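Blog > Events > Visit reports

Open day at Flundano: hosting, backups and one long restore
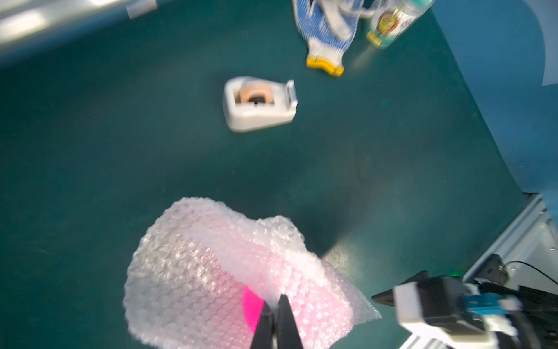 Pink bubble wrap on the green mat.

I went along to the Flundano open day on Saturday, mainly to see how they run database hosting for small clients. We have had our own server in the back office for years and I have been asked to work out whether we should keep it or move it to somebody else's racks. I took notes on the parts other database people might care about.

Sign-in was at 9:30. Hsin-yi Fu from the support team took the first group through, and we started in the server room. It is smaller than I expected. The hosted databases sit on virtual machines, with each client on a separate one, and the nightly dumps go to a storage box in the same room before being copied to their second site at Arkavthorpe. I asked how far behind the second copy runs and was told it is normally complete by 7 a.m.

The session I had come for was the restore demonstration. Wai-kit Mak picked a test database with 2,704 tables and views in it, dropped it, and brought it back from the previous night's dump while we watched. The data loaded without trouble. The indexes took much longer, and he used the wait to talk about scheduled jobs. His point was that most failed restores they see come down to user accounts and permissions that were never in the backup to begin with. They now export roles to a separate script each night and keep it beside the dump. I checked ours when I got back and we don't do this, so it has gone on the list.

There were 2 restore errors, both from a view that referred to a schema under its old name. He fixed them by hand and left the log on the screen for anyone who wanted to read it.

After morning tea, Ha-neul Chae gave a talk on Flirnari, their in-house tool for checking backups. It restores a client's latest dump to a scratch server, runs a set of queries the client has supplied, and emails the result. The client writes the queries, so the check is only as good as what they send in. She showed one where the only test was whether the customer table existed. It had passed every night, including the nights when the table was empty.

Questions went on for a while. Some answers I wrote down:

Retention is 13 daily copies by default, and you can pay for monthly ones on top.

You can download your own dumps at any time, but not the virtual machine image.

Major version upgrades are done in August unless you ask for another month. Minor patches go on without notice, which a few people in the room were not happy about.

Time zones on scheduled jobs are set to UTC. If you want local time through daylight saving you have to set it yourself.

I had hoped to see the Arkavthorpe site as well but it was not part of the day. Cheuk-hei Hsu, who looks after it, said they may run a separate visit if enough people put their names down. I put mine down.

Parking is at the rear off Morris Street and it filled up early - take the bus if you can. Lunch was sandwiches.

I still have to get a price for our two databases, and I'll organise a trial restore before we decide anything.

Related posts
Exporting roles and permissions with a nightly script
Why your scheduled job ran twice when the clocks changed
Wai-kit Kuo on renaming a schema without breaking views
Moving off the back office server: first costings

Contact | Copyright, all rights reserved | Back to top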